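Six weeks with the Naltik kitchen arm

Posted October 7, 2020

I said in August that I would write something longer about the Naltik once I had used it properly. A few people have emailed to ask if they should buy one, so this is my answer as it stands.

The Naltik is a kit from a small firm called Suden. You get an arm, a control box, a mounting plate, a tablet stand and a licence for their software, which is called Kikero. It is sold to people who want to work on kitchen tasks and don't want to spend their first three months building the basics. I paid £2368 for the kit without the arm, as I already had use of one. With the arm it costs a great deal more, and you have to ring them for a price.

Setting up took me two days. The manual says one. Most of the extra time went on the mounting plate, where the bolts supplied were too short for a stone worktop of any thickness. Suden sent longer ones free of charge and they came the next morning. I gather the newer boxes have both lengths in them.

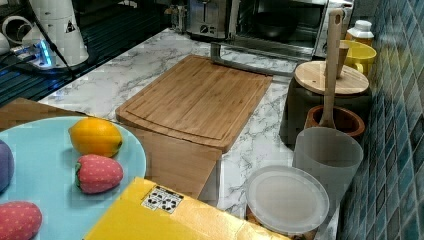 Once the arm is fixed down you have to teach Kikero where the worktop is. You move the arm by hand to four corners and press a button at each one, then do the same for the height. It takes ten minutes if you're careful. If you knock the arm or loosen the plate you must do it again, and I have done it more often than I would like. There is a menu option to save an old calibration and load it back, but I found it was always a few millimetres out, so I stopped using it.

After that you build tasks out of short steps. Mine have all been of the pick up and put down sort: fruit from a plate to a board, a cup from one side to the other, that kind of thing. You can record a step by guiding the arm, and the software smooths it. The smoothing is good. The editor you do it in is slow, and on my laptop it freezes once a task has more than 24 steps. Support told me to split long tasks in two and chain them. That works, though you lose the preview.

I kept a log. Over the six weeks I ran 938 pick attempts, not counting the ones I stopped myself. Lemons were easy from the start. Anything small and round gave trouble, mainly when it sat near the rim of a plate and rolled as it was touched. The 1.4 update made this better. It also changed the names of half the settings, and the manual has not caught up.

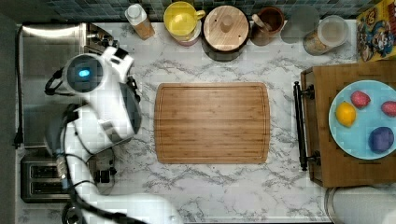 Space is the thing I would think about hardest before ordering. The brochure gives a reach figure and leaves you to suppose that all of it is usable, but close in to the base the arm has to fold up and it gets slow and awkward. I do the real work in the middle of the counter. A chopping board there, with the plate of produce on a tray off to the right and the jars pushed back against the tiles, is a layout I'd suggest to anyone starting out. Cables need thought too. The ones supplied are long enough, but there are only two clips in the box and you will want more.

Jessie Jardine at MacRitchie, who sold me the kit, was helpful throughout and rang back when she said she would. They offer a support plan at £3000 a year. I haven't taken it. For a college or a firm with several arms it may be worth having, but one person at home can get by on the free email support, which has answered me within a day each time.

Things I'd like changed: a faster editor, a printed manual that matches the software, and an emergency stop on a longer lead. Mine barely gets round the end of the counter.

Would I buy it again? Yes, at that price, if I already had the arm. If you'd be paying for everything, ask MacRitchie for a loan first. They let me have a kit for a fortnight before I paid anything. I'm going to try drawers and cupboard doors next, and will post the log when there is enough in it.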